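To: Shabalala Branch Members List
From: Noeline McPhee, Membership Office
Subject: Re: Lending periods and renewals from June

Dear members,

Thank you to those who wrote in after the last notice. The message below raises questions that several households have asked, and the office is replying to the full list.

> The notice says that items may be kept for 14 days. Does this apply to
> garden tools as well as household items? We are in Nurkberg and can
> only reach the branch every other week. Also, may a renewal be made
> by telephone, or must the item be brought in?

The 14-day period applies to all items in the general collection, including garden tools. Members with a Nurkberg address may request an extension of 4 days when they borrow. The request must be made at the desk and will be written on the loan slip.

Each loan may be renewed 2 times. Renewals may be made by telephone or by reply to this address, provided that no other member has reserved the item. Items on reserve must be returned by the date on the slip. 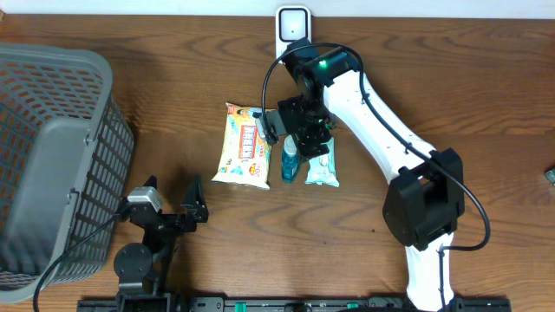

Returns are accepted at the Shabalala and Kundus branches during opening hours. Please do not leave items outside the door after closing. Sets must be returned complete, with all parts and the printed instructions. Missing parts should be reported when the item is handed in, so that the next reservation can be moved if necessary.

The online catalog, Plalico, now shows over 60 items that were not listed last year. Reservations placed through Plalico are confirmed by email before 2 p.m. on the next working day. Members who do not use email may continue to reserve by telephone.

Questions about fees should be sent to the office and not to the list.

Sincerely,

Noeline McPhee
Membership Office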